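Last updated: March

Wendo Tenants' Alliance Questions "Smart Laundry" Fee Ahead of Durnetti Rollout

WENDO – The Wendo Tenants' Alliance is asking Durnetti Property Services to hold off on its plan to replace coin laundry in four apartment buildings with an app-only system, and to show renters the numbers behind the change before anyone is asked to pay for it.

Durnetti announced the plan in a notice slipped under doors last month. The notice says the new system, sold under the name Skasel, will bring "savings, convenience and peace of mind" to residents. It does not say how much a wash will cost.

The Alliance has read the notice several times. It runs to two pages, one of which is a drawing of a smiling washing machine. The other page explains that residents will load money into an account on their phones, reserve a washer, and get a message when the load is done. At the bottom, in smaller type, it says that a monthly "laundry access charge" of $5 will be added to every unit's bill whether or not the household does its laundry in the building.

"I have lived here long enough to have been promised savings before," said Haiyan Jiang, who chairs the Alliance. "I would like to see them written down. If the wash costs less, tell me the price of the wash. If it costs more, tell me that, and then we can talk about the smiling washing machine."

The four buildings have 207 occupied units between them. At $5 a month each, the charge would bring in $1,035 a month before a single load is run. Durnetti has not said where that money will go. When the Alliance asked, the company's office replied that the charge "supports the resident experience." The Alliance asked what that meant and was sent the same sentence again, along with a link to the Skasel brochure.

Claims in the brochure

The brochure says that buildings using Skasel see shorter waits. It does not name a building. It says residents report being happier with their laundry rooms, and does not say how many residents were asked or what they were comparing the rooms to. It says the machines use less water, and a footnote explains that this depends on the machine.

That last point matters in Wendo, where the washers are not being replaced. Durnetti confirmed by email that the existing machines will stay and that only the coin boxes will be removed and swapped for card-sized readers. Any water saving would have to come from the same washers using less water than they do now, and the Alliance does not see how a reader on the front panel would bring that about.

Broken machines are the complaint members raise most often. Between them, the four laundry rooms have 19 washers. Residents at the Hao Street building say the washer nearest the door has carried an "out of order" sign since before the winter holidays. Others describe dryers that take two full cycles to dry a load of towels. The notice mentions repairs once, in a line saying residents will be able to "report issues in the app." Residents can report issues now, by phone, and many of them have. The Alliance would like to know what happens after the report.

Refunds are another open question. With coins, a machine that eats a dollar has eaten a dollar. Under the Skasel terms of use, which members printed and went through with a highlighter, money loaded into an account stays there until spent, and any balance left when a tenant moves out is subject to a "closing review." The terms do not say how long a review takes or who carries it out. The smallest amount that can be loaded at one time is more than most households spend in a week.

Some residents do not have smartphones. Others have one phone for a family of five, and it goes to work with whoever leaves first. Durnetti says these residents may visit the leasing office to set up "an alternative arrangement." The leasing office closes at 4 p.m.

What the Alliance is asking for

The Alliance is not against paying for laundry by phone, and several members say they would be glad to stop hunting for quarters. It is asking Durnetti to do the following before the coin boxes come out:

Publish the price of a wash and a dry in each building, and promise in writing how long that price will last.

Drop the access charge for households that do not use the laundry rooms, or explain in plain words what it pays for.

Fix the machines that are broken today.

Keep at least one coin-operated washer and dryer in each building.

Return unused balances in full when a tenant moves out.

Durnetti has offered to hold an information session in the Hao Street lobby, with a Skasel representative on hand to show residents how to use the app. The Alliance will attend. Members have pointed out that a lesson in using the app is a different thing from an answer about the fee, and they plan to bring their questions on paper so that the answers can be written next to them.
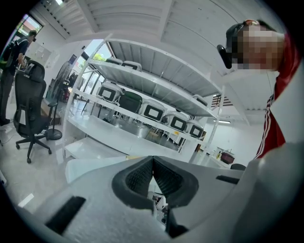 By Haiyan Jiang, for the Wendo Tenants' Alliance

Residents who plan to come to the session are encouraged to bring a recent bill and a copy of their lease. Several older leases list "use of laundry facilities" among the things covered by rent. Durnetti's position is that use of the facilities is still covered and that the new charge is for access. The Alliance has asked the company to explain how a person would use a laundry room without access to it, and is waiting for a reply.

The Alliance is also collecting laundry costs from members. A simple sheet is available at the front table in each building, with space for the date, the number of loads and what was paid. No names are needed. If the new system does save people money, the sheets will show it, and the Alliance will say so in a release like this one.

A copy of the Durnetti notice, the Skasel terms of use and the full exchange of emails can be read at the Alliance's monthly meeting, held at 7 p.m. in the Hao Street community room. Residents of all four buildings are welcome, including those who have already signed up for the app.

About the Wendo Tenants' Alliance

The Wendo Tenants' Alliance is a group of renters in buildings managed by Durnetti Property Services. It takes no money from landlords or vendors. Membership is free.

Media contact: Haiyan Jiang, Wendo Tenants' Alliance

Recent releases

Alliance Asks Why Package Lockers Need a Subscription
Durnetti Parking Permit Change: Questions and Partial Answers
Heat Complaints at Hao Street, Second Winter
Notes From the Meeting on Hallway Lighting
What Your Lease Says About Bike Storage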